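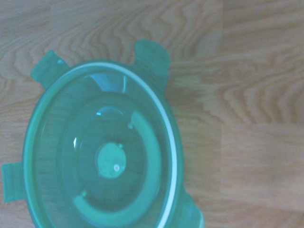
Jorkmont Automation Club — Bench Reviews

Hauser wrist camera mount, reviewed by Jailson Queiroz, 06/08/2025

I fitted this mount to our small arm in May, replacing a bracket that slipped every time the wrist turned hard. Fitting took 41 minutes with the cable run. The 2 clamp screws hold well, but they need thread lock.

Our check part is a translucent green container lid with four locking tabs, laid on bare wood. See-through plastic and glare make it a fair test. The white gasket is a good edge to set focus on. Ours is still a little soft, and the focus ring is hard to reach once the mount is on.

After any work on the wrist, redo the camera offset. I skipped it once and every pick landed short.

The cable clip is poor — I swapped it for one from Vuvance. Otherwise I would buy the mount again at 55 dollars.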